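Juseo: registro de componentes pasivos y tornillería para talleres pequeños

Orest Hladun
enero

Juseo es un conjunto de tablas en texto plano que describe el contenido de un almacén de taller: resistencias, condensadores, conectores, tornillería métrica y consumibles. Se distribuye junto con las reglas de codificación usadas para mantenerlo y un script de comprobación. Sustituye a Skerow, la hoja de cálculo anterior, que queda congelada y no recibe correcciones.

El repositorio no contiene precios ni datos de proveedores. Tampoco existencias en tiempo real: la columna de cantidad indica un nivel, no un recuento.

Contenido

piezas.csv: una fila por referencia.
ubicaciones.csv: una fila por cajón, bandeja o estante.
equivalencias.csv: pares de referencias intercambiables, con la condición en que lo son.
retirados.csv: referencias dadas de baja. No se borran filas de este fichero.
comprobar.py: validación de claves, unidades y ubicaciones huérfanas.

Todos los ficheros están en UTF-8 sin BOM, con punto y coma como separador y coma decimal. Los finales de línea son LF. Las hojas de cálculo configuradas en inglés abren mal la columna valor; hay que importar el fichero indicando el separador a mano.

Campos de piezas.csv

ref: identificador de la referencia. Tres letras de familia, guion y número sin ceros a la izquierda (RES-18, TOR-7). Una vez asignado no se reutiliza, aunque la pieza se retire.
familia: RES, CON, CNX, TOR, TUE, ARA, FUS o VAR. La familia VAR admite cualquier cosa y conviene vaciarla de vez en cuando.
valor: magnitud principal. En tornillería es la longitud bajo cabeza, salvo en avellanados, donde se toma la longitud total.
unidad: ohm, nF, uF, mm, A. No se usan prefijos fuera de esta lista. Un condensador de picofaradios se expresa en nF con decimales.
formato: encapsulado o métrica (0805, axial, M3, M4).
tolerancia: en tanto por ciento. Vacío significa desconocida, no cero.
nivel: lleno, medio, bajo, agotado.
ubic: clave de ubicaciones.csv.
nota: texto libre, sin punto y coma.

Campos de ubicaciones.csv

ubic: clave formada por mueble, fila y columna. B-3-2 es el mueble B, tercera fila desde arriba, segunda columna desde la izquierda.
tipo: cajón, bandeja, estante, bolsa.
subdividido: sí o no. Un cajón subdividido lleva una letra adicional por compartimento, de delante hacia atrás.
acceso: banco, pared, armario.

La numeración se hace siempre mirando el mueble de frente. En la versión heredada de Skerow dos muebles estaban numerados de abajo arriba; se han renumerado y la correspondencia antigua figura en la columna nota. Quien conserve etiquetas impresas con el esquema anterior debe sustituirlas antes de usar estas tablas.

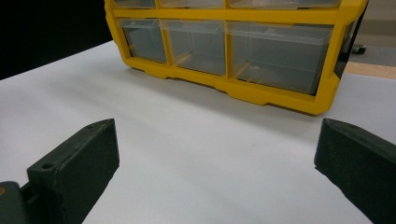 Un cajón contiene una sola referencia, con dos excepciones. La primera son los juegos de tornillo, tuerca y arandela de la misma métrica que se gastan siempre juntos, que pueden compartir cajón subdividido. La segunda son los fusibles de vidrio, agrupados por corriente y no por fabricante. Fuera de esos casos, mezclar referencias invalida el campo nivel, porque el script no sabe a cuál de ellas corresponde.

Etiquetado

La etiqueta lleva la clave de ubicación en la primera línea y el valor con su formato en la segunda. No lleva la ref. Durante el primer periodo de uso se imprimió también la ref y se abandonó: cuando una referencia se desplaza a otro cajón, la etiqueta queda obsoleta y se tarda en detectarlo.

Para resistencias se admite la notación con letra intercalada (4k7) en la etiqueta, pero no en el CSV, donde debe figurar 4700 con unidad ohm. Para tornillería se escribe métrica por longitud (M3x12). El tipo de cabeza se abrevia: CIL, AVE, HEX, ALO.

Niveles y umbrales

Los umbrales dependen de la familia. En resistencias y condensadores, una referencia pasa a bajo cuando quedan menos de 50 unidades. En tornillería el umbral es 200. En conectores es 5, dado que casi todos se montan de uno en uno. Estos valores se estiman a ojo en la revisión; contar las piezas no compensa el tiempo.

El nivel agotado se asigna solo con el cajón vacío. Un cajón con piezas sueltas de otra referencia se considera agotado para la suya y se abre una incidencia con la etiqueta mezcla.

Procedencia de los datos

Las filas iniciales proceden de tres fuentes: la exportación de Skerow, el cuaderno del taller de Mosach y el inventario del fondo Ivanyshyn, que llegó en cajas sin clasificar. Las resistencias del fondo Ivanyshyn se midieron una a una con multímetro y se asignaron al valor normalizado más próximo de la serie E24. Las que se desviaban más de un 5 % del valor marcado se desecharon y no aparecen en ningún fichero, tampoco en retirados.csv.

Los condensadores electrolíticos del mismo fondo se registraron por el valor impreso. No se midió la resistencia serie equivalente. Llevan la nota «sin verificar» y no deben emplearse en fuentes de alimentación sin comprobación previa.

Uso

python comprobar.py piezas.csv ubicaciones.csv

El script devuelve 0 si no hay errores, 1 si hay advertencias y 2 si alguna clave no se resuelve. Las advertencias más frecuentes son tolerancia vacía en familia RES y ubicación sin referencia asignada. La segunda es normal tras una retirada y puede ignorarse hasta la revisión siguiente.

No se corrige nada de forma automática. La opción --arreglar de Skerow no se ha portado.

Limitaciones conocidas

La tabla de equivalencias es asimétrica: que A pueda sustituir a B no implica lo contrario. Hay pares heredados en los que falta la condición. Mientras no se complete, deben tratarse como no equivalentes.

El campo formato mezcla dos conceptos, encapsulado y métrica. Separarlos obligaría a cambiar la cabecera y se ha pospuesto.

La tornillería en pulgadas del fondo Ivanyshyn está en la familia VAR, con la medida original en la nota. No hay conversión a milímetros, y no se prevé hacerla.

Las bolsas guardadas en armario no tienen fila ni columna. Su clave termina en -0-0 seguida de una letra, lo que rompe la ordenación alfabética en algunos programas.

Contribuciones

Los cambios se envían como parche sobre el CSV, con una fila por línea modificada y sin reordenar el resto. Un parche que reordena el fichero completo se rechaza aunque el contenido sea correcto. Para familias nuevas hay que abrir antes una incidencia con la propuesta de tres letras y al menos 2 referencias que no encajen en las existentes.

Licencia

Tablas: CC BY 4.0. Script: MIT.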